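Home Projects Students Library Contact
Search this site Go

Shared tables in the Brirkgate study hall
Project report by Naledi Ndlovu

The study hall was refitted in March with round tables in place of the long desks. I wanted to find out if students stayed longer at them. I handed out a short survey over 2 weeks and got 20 forms back.

Most people said they liked the round tables for talking but found them too small for written work. Bags ended up on the floor. Two forms asked for the old desks back.

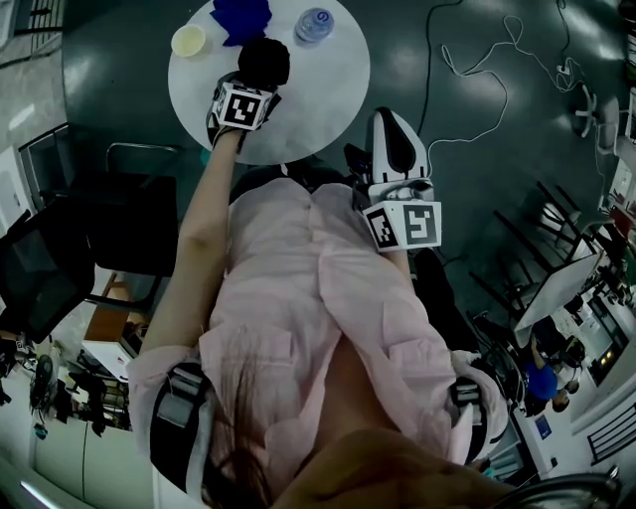
Tomar wrote on the form that the noise was a bigger problem than the size, and that carpet would help more than new furniture. I had left noise out of my questions, so I can't say how many others agree. The hall is used by about 2000 students, so my sample is small.

Next time I would ask at different hours, as all my forms came from the afternoon.

Contact the project office | Copyright Brirkgate | Back to top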